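Upgrade the old desktop or just buy a new one?
Posted by prasanna_m (Prasanna Majumder), November 18, 2025
14 replies | 2 shares

prasanna_m
My Clikstead tower is old enough to have opinions. My brother-in-law says replace it. The refurb place on Clakbridge Road wants $147 for a newer one, and a faster processor for mine would run me $80. I do spreadsheets, email, and one farming game I won't be naming. Which would you do?

tallowfork
Buy the refurb. You're proposing to spend more than half the price of a better computer on one part of a worse one. I did this in February with a Garg office machine and now I own a slightly quicker antique.

prasanna_m
Fair, but the refurb comes without a drive, so add that. And then I have to move everything over, including eleven years of folders named "new folder."
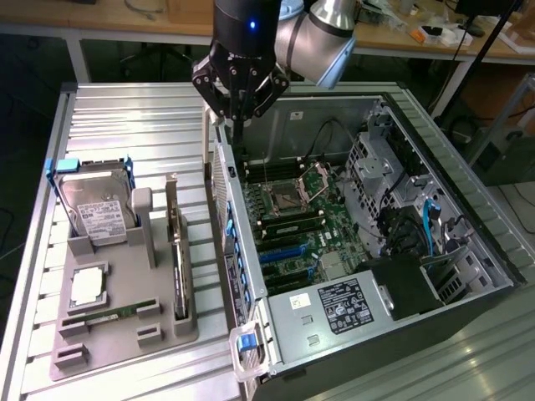 Processor swaps get talked about in this forum like open heart surgery, and I say that as someone who has cried over a printer. The socket has a little metal bracket you lift, same as the one standing open there near the middle of the green board, and the chip sits in it. Check that your board supports the chip before you pay for it, go easy on the paste, and don't force anything. If it won't drop in, it's the wrong chip or it's turned the wrong way.
– ottoline_b

tallowfork
"Don't force anything" is carrying a lot of weight in that post. I've bent pins. You don't unbend pins, you just become a person who owns tweezers.

ottoline_b
You also told us you did it on a couch, tallow.

tallowfork
It was a firm couch.

quietmodem
Neither of you has asked what drive is in it. If it's still a spinning one, the processor is the last thing I'd touch. Get an SSD, clone it over, keep the folders. My dad's Farkard went from "go make coffee" to booting before he found his glasses.

prasanna_m
It makes a noise like a man looking for change. So, spinning?

quietmodem
Spinning. Buy the SSD.

tallowfork
I still say refurb.

ottoline_b
We know.

prasanna_m
SSD ordered. Told my brother-in-law and he wants to know if I'm selling the old tower.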